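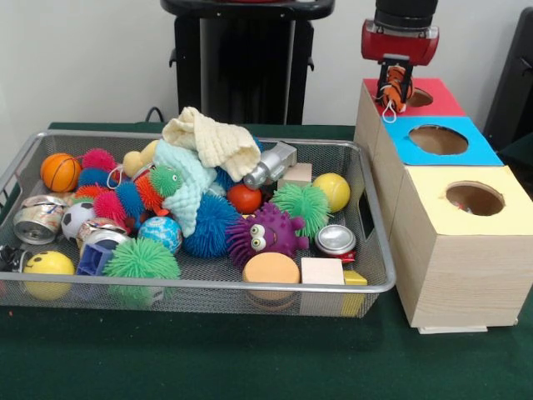
Caixa de três secções com tampas vermelha, azul e amarela, ao lado do tabuleiro de brinquedos. Foto: Custon

A Custon apresenta em agosto, em Gostholm, a Dostier, uma caixa de arrumação em madeira clara destinada a salas de jogos e creches. O conjunto tem três secções, cada uma com uma abertura redonda na tampa, e é vendido com 2 anos de garantia.

A caixa foi desenhada por Prodromos Tzavaras para guardar brinquedos pequenos de formas e texturas diferentes, como bolas com picos, peluches e blocos de plástico. O tabuleiro de rede metálica vende-se à parte. 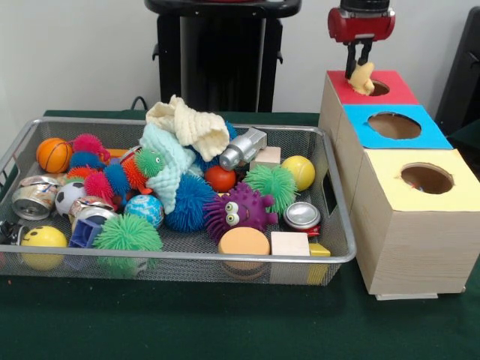
"As crianças misturam tudo, e quem arruma no fim do dia precisa de um sítio para cada coisa", afirma Tzavaras. As cores das tampas ajudam a combinar as regras de arrumação com cada grupo.

A primeira série é de 950 unidades. A Custon recebeu até agora quase 1319 pedidos de informação, a maioria de escolas.

A distribuição fica a cargo da Margaritis. Os pedidos de amostras e de imagens devem ser dirigidos a Vernon MacLeod, do gabinete de imprensa da Custon, entre as 9h00 e as 17h00.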